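Print this page | E-mail this page

Section 4: Setting up your Vanska bike computer

Updated Aug 7, 2024

Okay, you've got the mount on the handlebars and the sensor zip-tied to the fork (if you haven't, go back to Section 3, I'll wait!). Now comes the part I get the most mail about, which is teaching the thing how big your wheel is. Out of the box it thinks everybody rides the same tire. My old Biwott commuter came up short on every single ride until I did this, and I went a whole winter thinking I was just slow.

You'll need a tape measure, some chalk, your pump, and a stretch of road with a known length. I use a half mile, so 2,640 feet.

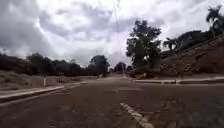
Do everything in your normal riding shoes and with whatever you usually carry. Your weight squashes the tire a little, and a loaded pannier squashes it more.

1. Pump the front tire to the pressure you really ride at. The number on the sidewall is a maximum, so don't just go there by habit.

2. Hold MODE and SET together until the screen blinks. Let go as soon as it does, or it rolls over into the clock menu and you have to start again. If you see code 508, the sensor isn't talking to the display. Slide it closer to the spoke magnet and try again.

3. Press SET until you get to WHEEL. Type in the starting number from the chart on the back of the quick card. Close is fine for now.

NOTE: Mine lost this number when I changed the battery back in February. Write it down somewhere! I wrote mine on masking tape under the saddle.
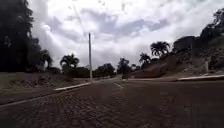 4. Zero the trip distance. One long press on SET, and wait for the dashes to go away.

5. Line up the front axle with your starting mark and ride to the finish mark at an easy, steady pace. Don't weave around. Every wiggle gets counted as distance and you'll end up correcting for something that isn't wrong with the wheel.
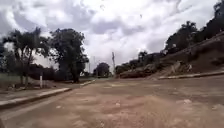 6. Ride it again the other way and write down both readings. Mine never match exactly, and a tiny difference is nothing to lose sleep over. If they're way off, you probably wandered on one of the runs, so pick something to follow. A long concrete curb like the one on the left there is great for that, just leave yourself enough room that you're not riding in the dust piled along the bottom of it. Then take the average of your two readings.

7. Divide the true distance by your average, multiply that by the wheel number you typed in, and put the new number back under WHEEL. Press MODE once to save.

CAUTION: Please don't read the display while you're moving. Stop, put a foot down, then look.

A friend of mine, Bello Garba, skips the riding altogether and does a rollout with chalk on the garage floor. Mark the tire, mark the floor, roll forward one full turn, mark the floor again, measure. It works fine, and his number and mine came out nearly the same on the same bike.
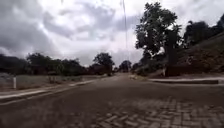

If you swap tires, even for the same size in another brand, do the whole thing over. I went from Plirnow slicks to a set of knobby Colards and had to change the number both times. And if the display shows 442 after you save, the number was out of range. Check for a missing digit first. It's almost always that.

Section 5 covers the odometer, including how to carry over miles from an old computer.

Sign up for our newsletter and get new guide sections by e-mail. You can unsubscribe at any time.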